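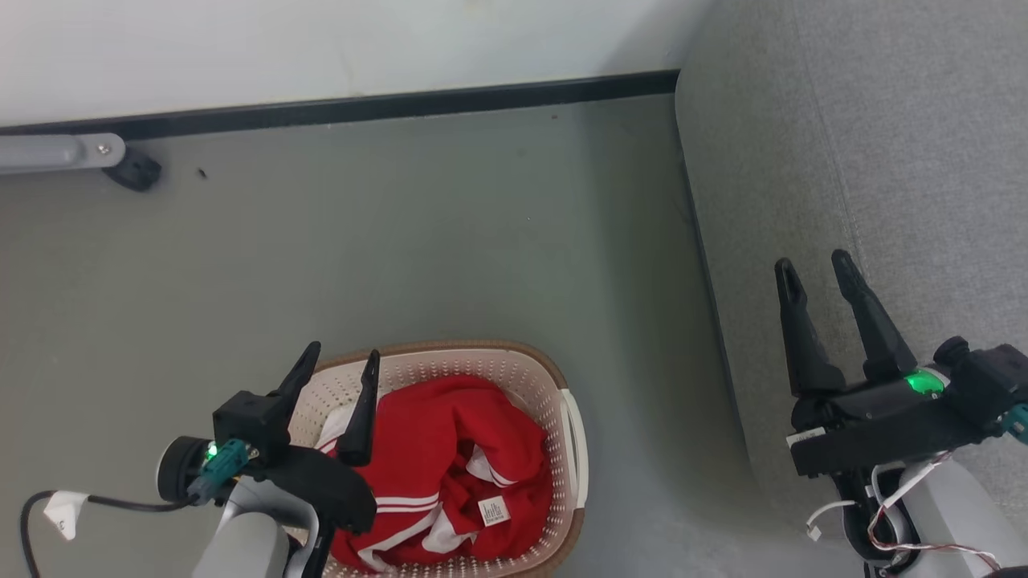 Skorkmont Shared Workshop
Course notes: Building a Two-Arm Robot at Home
Unit 8: Handling cloth
Issued 6/1/26

These notes accompany the practical part of Unit 8. Participants are expected to have finished the Jokach arm assembly and to have passed the wiring check in Unit 7. The session lasts 2 hours.

8.1 Setting up the work area

Each pair of arms requires a clear space 900 mm wide. Cables must be tied back along the links so that no loop can catch on a basket rim, a seat or the cloth itself. Any loose connector is to be identified and recorded on the build sheet before power is applied.

The arms are brought to the ready position using the Inton control program. In this position the fingers of both grippers are open and point away from the operator. Participants should wait for the arms to come to rest before placing any item within reach. 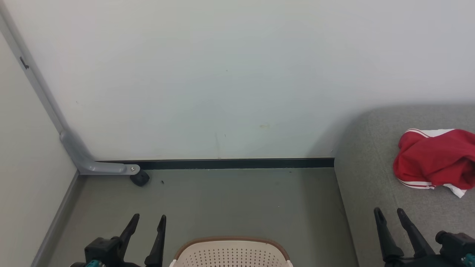
Fig. 2. Both grippers open, with a red garment lying to the right.

8.2 Choice of material

A plain garment in a strong colour is recommended for the first attempts. Stripes and linings of a different colour are useful at a later stage, when the operator must judge which layer is being held. Items with zips or hard buttons should be kept for Unit 9.

8.3 Closing the grip

Closing force is set in the Pelkonen driver and should begin at the lowest value. Cloth is to be taken at a fold, with the fingers on either side of the material. The grip should be increased one step at a time.

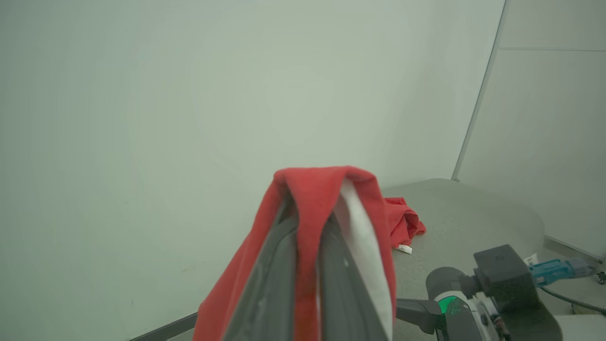
Unit 8, page 2

With the fold held between the fingers, the operator should pause and inspect both sides of the grip. If a second garment lies close by, it must be clear of the fingers before the arm is raised. The closing value used is entered on the build sheet, together with the type of cloth.

Completed sheets are to be handed in before the end of January.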